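The Strap That Stopped the Clock

At Wostham, the most expensive failure of the winter was traced to something you could have bought at a luggage counter.

The failure began in November and went undetected for most of a month, during which the company was extremely pleased with itself. Wostham teaches robots to handle household objects by having people do it first, with a pair of hand-held grippers that record every squeeze and swivel. A person folds the towel, the grippers remember, and in due course a robot arm folds the towel too. The project is called Wunada, and it had set itself a target of 3000 recorded tasks before the new year. By the time anyone smelled trouble it had 1246, all neatly filed.

Then the robot started flinching. It would reach for a cup with perfect confidence, get within an inch or so, and pull up and to the left, like a man who has just noticed the cup belongs to his boss. It did this with bowls. It did this with a sponge. On one memorable afternoon it did this with the table, and pressed on anyway, and the table lost a corner.
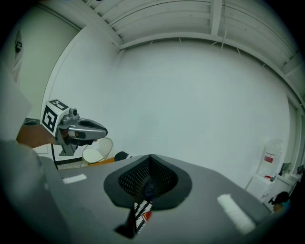 Recording at the Wunada project in Ustville. The grippers are held by people, and the cubes on top carry printed markers for tracking.

The first suspect was the software, which is always the first suspect and has learned to live with it. The learning code was rolled back to October's version. The robot flinched. The calibration was redone from scratch, then redone by somebody who didn't trust whoever had done it from scratch. The robot flinched more crisply. A new joint was ordered from Prasertsri, the supplier of the arm, and it arrived promptly and was lovely and changed nothing at all except the budget.

What finally cracked the case was boredom. An engineer who had been told to watch old recordings until something occurred to her watched a great many, on double speed, over lunch. Somewhere in the third sandwich she noticed that the flinch was in the data. The people weren't flinching, as far as she could tell. Their hands went straight to the cup. But the position the system wrote down for those hands took a little hop near the end, up and to the left, in the same way the robot did. The robot had been a model student. It had copied the mistake along with everything else.

The hop came from a loose strap. One gripper had been adjusted for a new operator with smaller hands, and the leftover length had never been tucked away. When the operator tipped her wrist to reach for something low, the tail swung across one of the printed markers on the cube. The tracking software, deprived of the marker for a fraction of a second, made a guess. It was a consistent guess, which made it worse. A random error gets averaged into mush. A consistent one gets learned.

Marker trouble isn't news in this line of work. Sleeves cover them, glare washes them out, and a thumb in the wrong place will do it too. Wostham had a checklist for all of these. The checklist covered batteries, cables, lens smudges and long hair, and ran to two pages. It had no line for the strap. 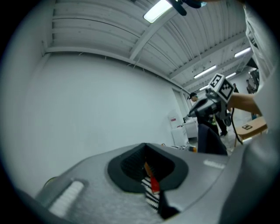

Going back through the files took longer than recording them had. Of the lot, 298 turned out to have the hop badly enough that they had to be thrown away, and roughly 4 times as many hours went into finding them as into making them, by the estimate of the people who did the finding and may have been feeling sorry for themselves. The year-end target was moved to spring. The table in the robot's work cell got a new corner.

The corner is the part that still bothers the safety people. A robot arm that stops short of a cup is a comedy. The same arm, pushing on when it's wrong about where the table is, has to be kept away from fingers, and for several weeks the staff had been leaning in to get a better look at the flinch. The cell now has a line painted on the floor and a switch that cuts power when anyone steps over it. The switch was tested by everyone in the building, some of them twice, for fun.

As for the strap, the checklist has gained a third page. It says to trim the tail or tuck it, and to tip the wrist all the way down before the first recording while a second person watches the tracking on a screen. Operators in Ustville grumble that this adds a minute to every session. The Prasertsri joint is still in its box on a shelf, having been taken back out of the arm, and the return window has closed.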